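5. Iluminación interior y salida de imagen

Esta sección se aplica a Nivico Estudio 9 y versiones posteriores. El procedimiento parte de un proyecto con la geometría ya importada y las unidades fijadas en metros (véase el apartado 3.2).

5.1 Antes de empezar

Compruebe que el servicio de licencias Peltport está en ejecución y que el indicador de la barra inferior aparece en verde. Sin licencia activa, el motor solo calcula la vista previa y desactiva el menú Salida.

PRECAUCIÓN: Guarde una copia del proyecto antes de cambiar el perfil de color. La conversión de texturas al perfil Yeh no se puede deshacer una vez cerrado el archivo.

5.2 Ajuste de la luz ambiente

1. Abra Escena > Entorno y seleccione Interior.
2. Desactive Exposición automática.
3. Introduzca 434 en el campo Intensidad global. Este valor corresponde a una sala de tamaño medio con paredes claras.
4. Marque Rebote difuso y fije el número de rebotes en 9.
5. Pulse Aplicar y espere a que la vista previa deje de actualizarse.
6. Revise las superficies claras de gran extensión. Si pierden textura, baje la intensidad en pasos de 20 y repita el paso 5.

NOTA: La intensidad global no modifica las luces puntuales ni las de área. Para estas, utilice el panel Luminarias.
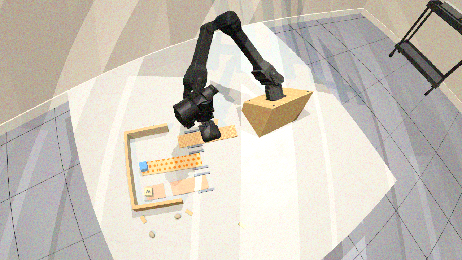 Figura 5-1. Superficie blanca en el suelo y pedestal de madera.

5.3 Reflejos en materiales lisos

Los materiales importados desde otros programas llegan con la rugosidad a cero y se comportan como un espejo. Corríjalos antes de lanzar el cálculo definitivo.

1. En el panel Materiales, ordene la lista por la columna Rugosidad.
2. Seleccione todas las entradas con valor 0,00.
3. Asigne 0,35 a tableros y encimeras, y 0,20 a baldosas.
4. Deje sin cambios los materiales de tipo Vidrio.
5. Pulse Recalcular brillo.

Si un material comparte textura con otro, Nivico muestra el aviso 710. Elija Separar para crear una copia independiente o Mantener vínculo para aplicar el mismo valor a ambos. La opción elegida se conserva hasta el cierre de la sesión.

PRECAUCIÓN: No edite la rugosidad mientras haya un cálculo en cola. El motor lee los materiales al iniciar cada tesela y el resultado puede presentar cortes visibles entre zonas.

5.4 Cámaras y encuadre

1. Cree una cámara con Insertar > Cámara fija.
2. Asigne un nombre sin espacios ni acentos.
3. Ajuste la distancia focal con el control deslizante o escriba el valor en milímetros.
4. Active Bloquear horizonte si las líneas verticales deben permanecer paralelas.
5. Repita el procedimiento para cada punto de vista.

Las cámaras comparten el entorno definido en 5.2. Para asignar una exposición distinta a una de ellas, abra sus propiedades y marque Exposición propia. 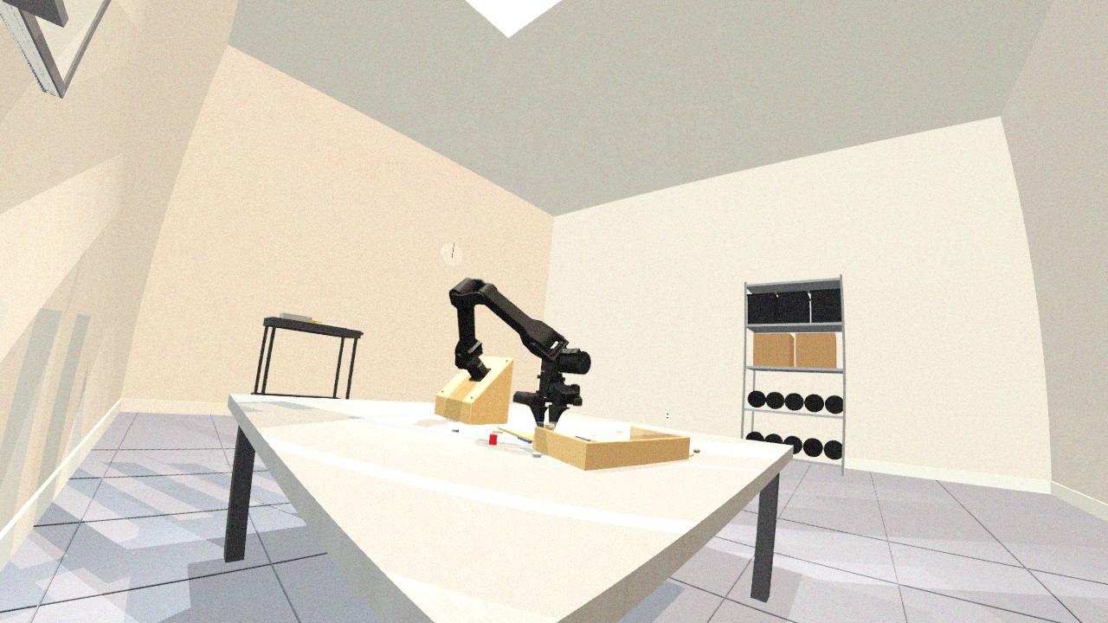

¿Por qué la imagen exportada se ve más oscura que la vista previa?

La vista previa aplica la curva de la pantalla y el archivo exportado conserva la curva lineal. Seleccione Salida > Curva > Pantalla antes de exportar a PNG o JPEG; en formatos de alto rango dinámico, mantenga Lineal.

5.5 Exportación

1. Abra Salida > Cola y añada las cámaras necesarias.
2. Elija el formato y la carpeta de destino. No utilice unidades de red.
3. Marque Incluir perfil si el archivo se va a imprimir.
4. Pulse Iniciar cola.

NOTA: Al cancelar la cola, las teselas terminadas quedan en la carpeta temporal. Para reanudar, vuelva a abrir el mismo proyecto y pulse Continuar.

Pramden. Revisión del documento: 14 de noviembre de 2023. La gestión de colas en varios equipos se trata en la sección 6.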